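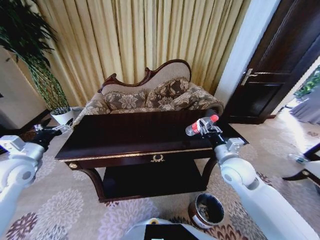
February, 15:40. Notes on the grippers, for me and for Iraís Cuevas.

Today I compared the Pretine fingers (old) with the Sostov fingers (new), same controller, same arm speed. Task: take a plastic water bottle, hold it lying on its side above the coffee table, put it back.

Pretine at force setting 370: the bottle rotates a little when the wrist turns. At 234 it slips, 2 times, both on the label.

Sostov at 234: no rotation that I could notice. The label is still the difficult place, near the cap the grip is better. I did not try 370 with these, I was afraid to crush the bottle.

The shiny table top disturbs the depth camera, the height reading jumps near the front edge. Rees had the same problem with glass, I must ask how he solved it.

Log stopped at sample 3,806, disk full. Flinda fingers still to test.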